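How to check the strata records before you buy a unit

By Isla Ashby, Milasbridge Conveyancing
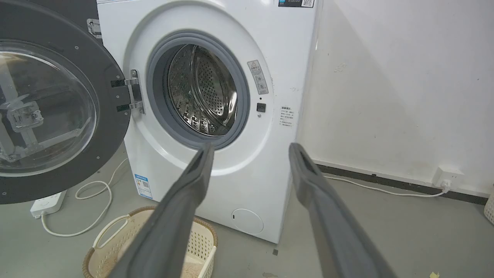

Front loader with the door open, against a white wall.

When you buy a unit, you buy also a share in the building and in its debts. The contract tells you little about this part. The strata records tell much more, and any buyer can ask to look at them with the permission of the seller. The steps below are the ones we follow in our office.

Step 1. Ask for access in writing
Send a short letter to the strata manager with the lot number, the plan number and the signed authority of the seller. In Ronham most managers answer in 3 working days. There is a fee, and you pay it before the inspection.

Step 2. Read the minutes
Go back five years if the records allow it. Look for the same words coming again: leak, crack, membrane, noise. One complaint about a balcony is normal. If it returns at every meeting, ask what was paid and who did the work.

Step 3. Compare the two funds
The administrative fund pays the daily costs, such as cleaning and insurance. The capital works fund pays the big repairs. A building of 27 lots with an old lift and almost nothing in the second fund will probably ask its owners for a special levy. My colleague Fulvio Grasso writes both balances on the first page of his report, so the client sees them before anything else.

Step 4. Check the by-laws
Pets, parking, hard floors, short letting and the use of a shared laundry are usually in the by-laws. Read the registered copy. The one from the agent may be out of date — we had this in August with a unit in Tehrani Court, where the pet rule had been changed 12 months earlier.

Step 5. Check the inclusions
Appliances stay with the unit only if the contract names them. If you were promised the washing machine or the dryer, have it written in before you sign.

Step 6. Keep your notes
Write down the date of inspection and which books you were shown. If a book was missing, write this also and ask the manager for it by email.

Last updated 30 May 2019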